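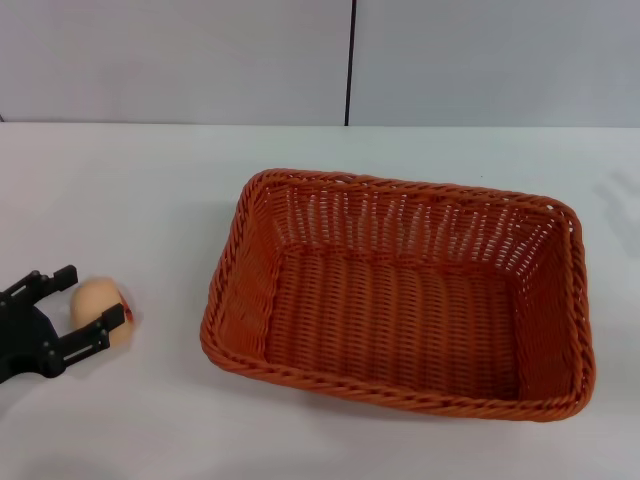

1/ Okay, play kitchen reset thread! The pretend food has been living all over the floor since August and I finally cleared a whole table to deal with it. Come along if you like sorting very small groceries.

2/ The kitchen itself is the Midtbø one, secondhand from a lady out in Flimstead. No complaints. The food that came with it is another story, it rolls under everything and I step on it at 6 a.m.

3/ So the plan is one basket. I looked at lidded bins, I looked at those fabric cubes, and I keep coming back to a woven basket with low-ish sides that a kid can just dump things into. Got mine at Ellitz (item 2581 for those who always ask, they had two left).

4/ I'm so happy with the color! I was going to play it safe with white and then I saw the orange and that was that. And the braided edge — I'm a sucker for a braided edge.
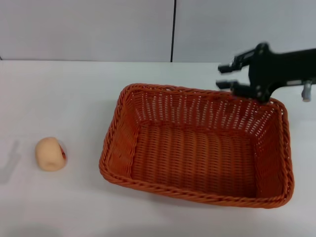 Burnt orange basket, still empty, and one little peach-colored something waiting its turn.

5/ Rules I'm trying this time: if it's cracked, it goes. If it has a sticker I can't scrub off, it goes. If I can't tell what food it's supposed to be, the kids get to vote. (They will keep it. They keep everything.)

6/ Wash first, by the way. Warm water, drop of dish soap, old toothbrush for the dimples, then let it all sit on a towel overnight before it goes in the basket.

7/ Somebody asked how much food is in this set. The box said 28 pieces. Whether we still own 28 pieces is between me and the couch.

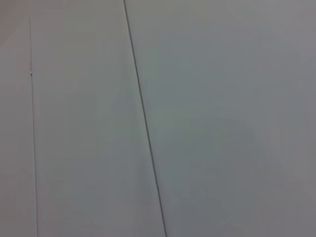
8/ Wall color, because I got three messages: it's a pale gray, leftover from the Pladudcombe apartment, and I like it a lot with the orange. White table, gray wall, loud basket. I may never decorate any other way.

9/ Next up is the dress-up box and I'm scared of it. Send me your basket pictures in the meantime, I want to see where everybody keeps the tiny food!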